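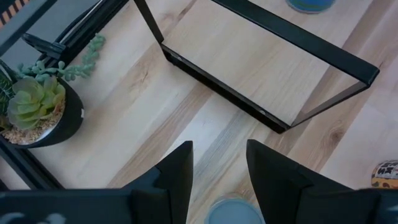
*Black metal frame on a wooden tabletop, Botimora House.*

## Report of the visit to the Botimora Humanist Society open day

The Tranano Secular Association was represented by eight members at the June open day of the Botimora Humanist Society. The invitation was received in the spring and accepted on behalf of the Association by its council. Members travelled by train and were met at the entrance to Botimora House shortly before 10 a.m.

The Society has occupied the building for many years and shares the upper floor with the Russo Library, a lending collection on ethics, free thought and the history of religion. At present it has 562 paid members. The open day is its main public event, and the signing-in book recorded 116 visitors by the time the doors closed at 4 p.m.

### Morning session: non-religious ceremonies

The morning was given over to the work of the Society's celebrants. In the past year they conducted 252 ceremonies, of which funerals made up the larger part, followed by weddings and namings. New celebrants attend a course of evening classes and then accompany an experienced colleague before taking a ceremony alone. Fees are set once a year and may be lowered or waived where a family is in difficulty.

Our members asked in particular about arrangements with funeral directors. The Society keeps a short printed guide for them, giving telephone numbers and the notice required, and sends out a new copy whenever the list of celebrants changes. The Association has no such guide at present. A copy was kindly provided and is held by our secretary.

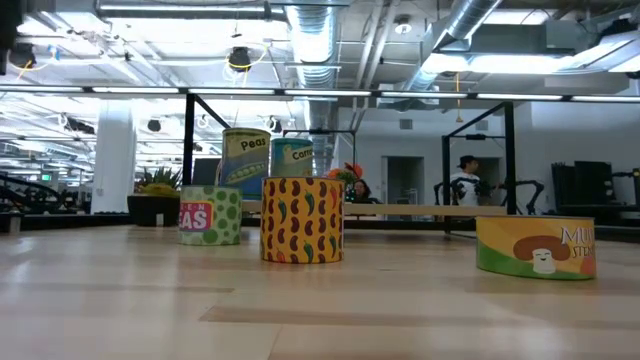 Tuva Haugen observed that families seldom ask what a humanist believes at the first meeting; they ask how long the ceremony may last and whether a hymn can be sung. In her view the training should deal with those matters on the first evening, and leave the history of the movement until later in the course.

A discussion on hymns followed. The Society's practice is to allow one where it was dear to the person who has died, provided that the celebrant does not lead it. Several of our own members would prefer a firmer rule, and the matter will be placed before the council.

### Afternoon session: school visits

After lunch the education group described its programme of visits to local schools, known as the Rakeretti talks. Speakers go only where they have been invited by a teacher, and a member of staff remains in the classroom throughout. The talks cover how people without a religion think about right and wrong, and how they mark important events in life. Speakers are asked not to argue against the beliefs of any pupil. Written questions are collected beforehand, so that quieter children are heard as well. 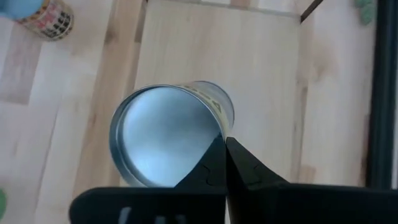 One teacher in the audience replied that the talks were welcome but too long for younger classes, and asked for a version lasting half a lesson. She also wished to see the speaker's notes a week ahead. The education group agreed to both requests and will try the shorter talk in the autumn term.

The remaining time was free for visitors to see the library. Books may be borrowed by members of other secular bodies on proof of address, and two of our party took out tickets.

### Matters for the Association

The council is asked to consider a printed guide for funeral directors, a rule on hymns, and a return invitation to Botimora for our own winter meeting. The Association thanks the Society for its welcome. Members who would like to read the full notes of either session may apply to the secretary.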